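Truvine Catalogue Text, release 9

README

Maintained by Duangjai Wannasri. Last changed Jan 12, 2026.

What you get

One CSV file with 805 rows. Each row is a product listing for a children's art supply: crayons, paint sets, modelling clay, safety scissors, easels. The listings were collected from two wholesalers, Cukley and Plallport, with their permission. Columns are item_id, supplier, title, blurb, age_label, material and colour.

What I'd be careful with

The age_label column is whatever the supplier wrote. Cukley puts "3+" on nearly everything, including a lino cutting kit, so I wouldn't train an age classifier on it and I'd doubt anyone who says theirs works. The word "non-toxic" appears in 77 blurbs. We asked both suppliers what it meant and got a brochure.
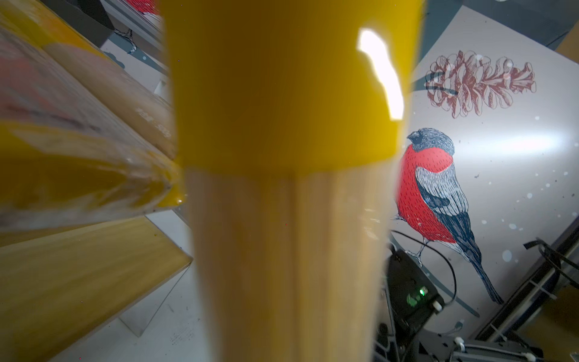
Material is worse. "Natural" can mean beeswax, unvarnished pine or a shade of brown, depending on who filled in the form. Evander Urquhart went through the Plallport half in June and corrected what he could from the packaging. His corrections are in the file. The Cukley half is as it came.

Duplicates

The Kadlec script claims to remove them. It compares titles only, so "Jumbo Crayons 20 pk" and "Crayons, Jumbo, 20" both survive. Run your own check before you quote a row count to anybody.

Suggested uses

Search testing, spelling correction, practice at cleaning untidy text. It has been proposed as a guide to what children like to draw with. I can't see how, as there are no sales figures in it and no children were asked.

Licence

Free for non-commercial use. Keep the supplier column if you pass it on. Corrections are welcome if they come with the item_id and a source other than the supplier's own website.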